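Thu 9 September

A dairy farmer on milk checks, manure and talking to the neighbors

The farm office in Zukthorpe is also the kitchen, and we spent most of a long morning there, getting up only when the coffee ran out.

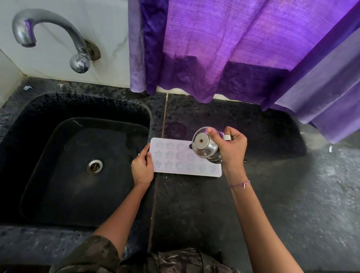
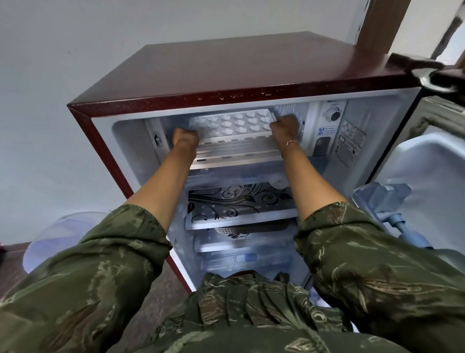

Starting over with a smaller herd

She milks 30 cows now, down from a good many more, and she is happy to tell you why. "We were chasing volume and I was never out of the barn," she says. "In April I sat down with the books and saw we could sell straight to Mamside and sleep at night." The change cost her 3845 dollars in new fittings, and she can still recite the figure – she wrote the check herself.

What visitors ask

Mostly they ask about the smell. "I tell them it's manure, and it's next year's corn," she says, laughing. She spreads it 7 days after cutting, if the ground will carry the tractor, and she phones the folks down the lane first.

She would like more farmers to open their gates, even on the muddy days. "Come and ask me anything," she says. "Just shut the gate behind you."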